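Skaltholm Home Cooks > Pickles, Ferments and Preserves > Salt for cucumbers, how much is too much?

Poltby
Dec 31, 2021

Good evening to all. I am writing from my kitchen, where I have again a disappointment. In August I made six jars of sour cucumbers after the method of my grandmother, as well as I remember it, and now I opened the fourth jar and the cucumbers are soft inside. The taste is correct. The skin is still firm, but when you bite, there is almost nothing in the middle, only water.

My grandmother never weighed anything. She put salt with her hand and she said that the brine should taste "like the sea, but a calm sea". I have put 15 grams for one litre of water. I kept the jars four days in the kitchen and after this in the cellar.

Is 15 grams not enough? Or is the problem the cucumbers? They were from the market and I do not know when they were picked. I used garlic, dill with the flower heads, horseradish root and a few blackcurrant leaves. No vinegar.

Randico

15 g per litre is low. I would never go under 30 for whole cucumbers, and for jars that should last until winter I go to 40. With so little salt they ferment very quickly and go soft quickly too, especially in August when the kitchen is warm.

Hollow middles are a different matter, though. Those usually come from the cucumber, when it was too big or lay about too long after picking.

Poltby

Thank you, Randico. So I have maybe two problems in one jar. The hollow ones are really the big ones, I looked now. The small ones from the same jar are better, but they are also soft.

I should say that I measured the salt with a spoon and then I calculated. My scale was broken in that time.

brinewife

Which spoon and which salt? That is where it goes wrong for so many people! A heaped spoon of fine salt and a heaped spoon of coarse salt are miles apart. I had a whole batch of beans go funny on me years ago when the shop changed the salt they sold and I carried on with my old spoon (same spoon I'd used for years, lovely thing, and I was so cross with it).

Get a cheap scale. Weigh the salt, weigh the water, 1000 g of water is your litre, and then you never have to wonder.

Poltby

It was coarse grey salt and a soup spoon. So I believe it was even less than 15 grams. Now I have bought a scale and in these days I made a small trial with winter cucumbers from the shop, because I was impatient.

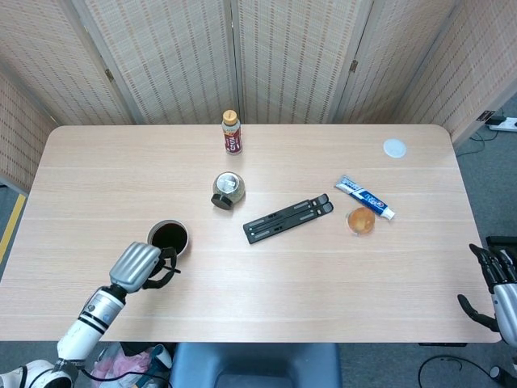 How much salt should be used for one litre of water?

For whole small cucumbers, 35 grams is a good middle. Use 30 if the cellar is cold and you will eat them before the new year, and 40 if they must wait until spring.

Randico

I agree with 35 as a start. Add one thing: cut off the blossom end, just a thin slice. It softens the cucumber if it stays on. Also soak them in very cold water for a few hours before, if they are not from your own garden.

Poltby

Which one is the blossom end? It is a stupid question maybe, but on the shop cucumbers both ends look the same to me.

brinewife

Not stupid at all, I cut the wrong end for two summers! The stem end is where the stalk was, there's a little round scar or a stub left. The other end is the blossom end, usually a bit paler with a tiny rough dot. If in doubt take a sliver off both.

Tamošiūnaitė

I do not agree with everything here. In my family we never cut the ends and we never soaked. The cucumbers went from the garden to the jar in the same morning. If you soak old cucumbers you have cold old cucumbers. The leaves are more important. Oak leaves or cherry leaves, a big handful at the bottom and another on the top. Horseradish leaf also, and not only the root.

And 40 grams is too salty for me. It is then not a cucumber, it is a piece of salt. We used 25 and the cellar was really cold.

Randico

"Really cold" is doing a lot of work in that sentence. Most people reading this have a fridge and a cupboard under the stairs. At 25 g in a cupboard you will have mush by October.

The leaves do help, I give you that. But leaves cannot repair a brine that is too weak.

Tamošiūnaitė

I did not say cupboard. Poltby wrote that there is a cellar. I answered about the cellar.

Poltby

Please, both answers are useful for me. The cellar is cool but I would not say cold. There is a heating pipe that goes along one wall, and I think now that the jars were standing too near to it. This I did not consider before.

About the leaves: I can get cherry leaves from my neighbour in summer. Oak I must look for.

For the trial I did three versions, with 25, 30 and 35 grams, and everything else the same. I wrote the numbers on paper and put it under the jars. I will also try a thing which my aunt does, she puts a little strong black tea in the jar in place of the leaves. She makes the tea very dark, lets it cool fully and takes one spoon for each jar.

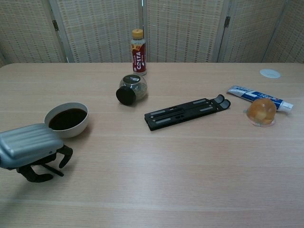

She says it does the same work as the oak leaves, and that in winter, when there are no leaves on any tree, it is the only possibility. I do not know if it changes the colour of the brine. In her jars it was always a bit brown, but she used also a lot of garlic and the old brown dill, so I cannot say what came from what.

brinewife

Yes to the tea! Some people put a tea bag straight in. I prefer brewed and cooled like your aunt, you get less dust floating about. It's the tannin, same as in the leaves. The brine does go a shade darker but you can't taste it at one spoon.

Randico

Tea I have tried once. It was fine. I could not tell the difference from a jar without it, but I only made one jar, so it proves nothing.

Tamošiūnaitė

Tea is for drinking. But if there are no leaves, then good.

What will you do with the soft ones? Do not throw them away. Grate them with the brine into a soup with barley and potatoes. The softness does not matter there. Put the cucumber in at the end, when the potato is cooked already, because in sour water the potato stays hard for a very long time.

Poltby

I did not know this about the potato! It explains a soup that I made last winter, which we waited for until late in the evening.

I have two soft jars left, so it will be soup. How much brine do you put in? All of it from the jar?

Tamošiūnaitė

Half a glass, then taste. And no other salt before you taste.

Randico

If any jar smells of anything other than sour and garlic, or the cucumbers are slimy on the outside, do throw it away please. Soft is one thing, slimy is another.

Poltby

No slime, and the smell is good. Thank you for the warning. I will write again when the trial jars are ready to open, first the one with 25.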